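15/10/2018

Up early. Rain until noon, so I gave up on the yard and went back to the hanging and sorting I keep putting off. I have been in Rarkport since spring and half of what I own still has no place to go.

The rail from Prestora is the one I am happiest with. I had been looking at a wooden one from Himar, but it was 14 dollars more and too deep. The black one is plain and has eight hooks, which is enough for keys, the tape measure, scissors, the dust brush and whatever else ends up on the table by evening. It hangs from the bar across the back. The white wire basket went on the left side, over the strut. I like that it is long and narrow and already divided, so pens will not get mixed up with the twist ties. 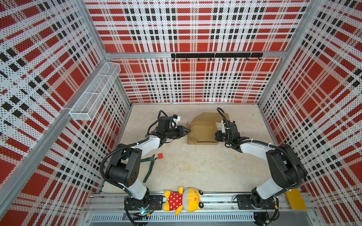

Hook rail at the back, wire basket on the left.

I was not sure about the plaid at first. Red, white and black is a lot to look at on three sides, and the little holes all over make it busier. It is growing on me. The pale floor helps. My first thought was gray all over, and I think I would have been tired of that by November.

Still to decide: what goes in the basket. One compartment for tape, one for string and labels. The rest can wait until I find the box with the small tools in it. I wrote "misc" on too many boxes when I moved and I am paying for it now.

Lunch was soup and the end of the bread. Wrote to Shim about the missing shelf brackets. Order total was 300 and they have had the money for weeks. No answer yet.

After lunch, cardboard. I have kept far too much of it. My rule for today was that a box stays if the walls are sound and goes if it is torn. The big brown one is hard to judge. There is a narrow slit in one wall and one of the top flaps has a torn edge, but it is a good size and it has a folded piece inside that comes up like a tent. I suppose that was meant to keep something from sliding around. I could flatten it and use it for padding – or leave it as it is and fill it with blankets.

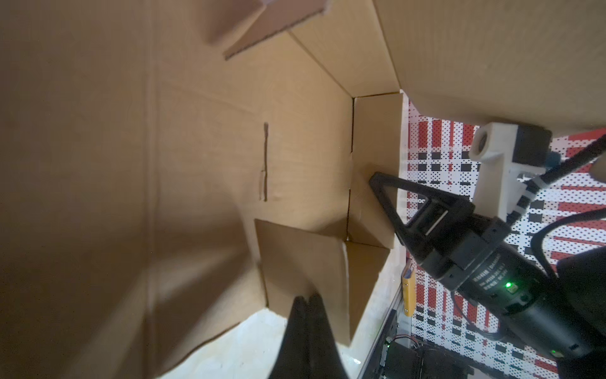

Marisol wrote back that tape over a slit is fine for blankets, but she would never trust it with books, and that I should run the tape on the inside as well as the outside. She also thinks the folded piece should stay, as it is the first thing she goes looking for whenever she packs dishes.

So it stays for now. Blankets, then, and tape on both sides. I need to buy more tape.

Books will go in the small boxes. Did not get to the hall closet. Bed by ten, I hope.

3 comments · 14 shares
This site uses cookies. By continuing to read you accept their use.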